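Open day at Trostley, talk with Ertuğrul Taşdemir
07/02/2026

Got there late, parking full. Taşdemir was already talking when I found the right room, so this starts in the middle.

He runs the handling group at Trostley. Used to be at Segers, on packing lines, left because he was "tired of doing the same box for six years." Now it's cups, bowls, small kitchen things. Harder than boxes, he says. A lot harder.

"People come in and want to see it throw something," he told me. "We pick up a cup. Then we put it down. Some of them leave after that, fine, the coffee is down the hall."

I asked why a cup. He shrugged. "Thin wall, hard, it slides. If you squeeze at the rim you get one answer and if you squeeze low you get another one. My mother knows which. The software has to learn it."

The software is called Kondanent. Name came from a typo in a grant form and it stuck. They've got 1685 recorded grasps in it so far, all done by people in the group guiding the gripper by hand. Taşdemir wants more before summer but wont say how many. "If I say a number, it goes on a slide." 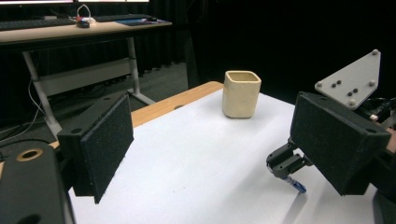

Pads were the other thing he kept coming back to. First ones were too smooth, the second set wore out in 10 days. He's been through a few suppliers, ended up with Stokov, and he's happy enough. "You want some give. Not a sponge. You press, it should answer you a little."

Visitors got to try. There were 70 signed up for the day, groups of ten, and the line at the table was longer than the one for the tour. A kid of maybe eight did better than me. I closed too fast, Taşdemir winced.

"Slow. Everybody is fast the first time. You are used to fingers, fingers forgive you."

Does a bad try get kept? Yes, he says, marked as bad and kept. He argued with his own team about that for most of last year. "They wanted clean data. I said, clean kitchens I have never seen."

Asked him about jobs too, had to. He didn't love the question. Said the group has 3 openings right now and can't fill them. Said a hospital kitchen had called, they can't find people for the night dishes. "So who am I replacing? Tell me his name." Then he softened a bit and said it was a fair thing to ask and he'd ask it too if he was standing where I was.

Next open day is in the fall, no date yet. Sign up early, and teh back lot is closer then the front one.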